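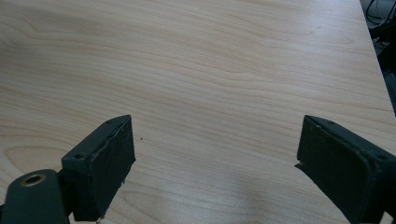
*Last changed: April 17, 2025*

**Bench 2, top surface – cleaning and finish notes**

Spent the morning on the tabletop again. For anyone joining late, the history is in the October pages, where I was very sure of myself and mostly wrong.

Where it stands: the top is clean. Matte all over, with a soft sheen where the light catches it, and a whitish patch of glare toward the front that I spent a shameful few minutes trying to wipe off. It has a slightly blue cast, which is exactly what wax haze looks like if you want to find wax haze. Moved the lamp, haze moved with it. Noted for next time: move the lamp first.

The dark dot is another matter. Tiny, brownish black, sits by itself on the pale surface and draws the eye like a fly on a wedding cake. Tried so far:

- dry cloth: no
- damp cloth: no
- damp cloth plus one drop of dish soap: no
- fingernail: no, and now I have opinions about my fingernail

It may be a burn, it may be a fleck of something that went down with the finish. Ilham thinks it belongs to the tabletop and should be left in peace. I have not agreed to this. Do NOT go at it with a blade. Whoever wants to can look at it with the loupe (second drawer, in the mint tin) and write below what they think it is.

**Grain**

Copied from the inside of my head before I forget. The bands run the long way and curve gently, darker tan lines between wide creamy stripes. Across the middle they bunch up into thin ripples, close together. There's a spot where everything bends and swirls, and on the left an oval that curls around itself. The oval is the part visitors like. One of the people from Pestovico asked if it was a knot and I said "sort of," and that was the full extent of my expertise.

Still not settled: laminate or veneer. The Cimville invoice says only "top, light, 1," and the Soliman catalog it came from lists both under the same heading with the same drawing. The test would be to look at an underside corner where the edge band is loose, if there is one. Didn't get down on the floor today. My knees have filed for separate representation.

It matters for the sanding question. If it's laminate, there is no sanding question. If it's veneer, there's a very short one, and it ends badly for whoever is holding the sander. Until we know, nothing coarser than a cloth touches that top. This includes the green side of the kitchen sponge. You know who you are.

**Cleaning routine, as done today**

1. Clear everything off. Everything, including the mug you think doesn't count.
2. Soft brush, with the grain, toward yourself.
3. Cloth wrung out until it's barely damp. Wipe with the grain.
4. Dry cloth straight after.
5. Look across it at a low angle. If you see streaks, repeat 3 and 4. If you see glare, see above.

No polish. The Hirholm stuff is for the cabinet doors. I know the bottle has a picture of a table on it.

**Cables**

The black ones past the right-hand edge are tangled again, looped over each other in the dark there behind the corner. I did them up neatly in October and wrote a whole paragraph about it, which reads now like a letter from a more innocent time. Plan is hook-and-loop ties this time, with a label at each end. The box of 100 ties should be on the shelf over the sink. Anyone who has been using them on bread bags, please stop.

**Odds and ends**

- Low on brush-grade cotton cloths. Put them on the Soliman order with the felt pads.
- Job number for time spent on this is 2,451. Please use it. Last time it all went to 139 and I had to explain to Ilham Tawfik why the drill press needed so much wiping.
- Felt pads for the feet are still to do. Wants two people, one to lift and one to say "higher."
- Low-angle lamp is on loan to the next room until they finish their gluing. Ask nicely.

Dot, opinions (sign with initials):

I.T. – leave it alone.

I.T. – I mean it.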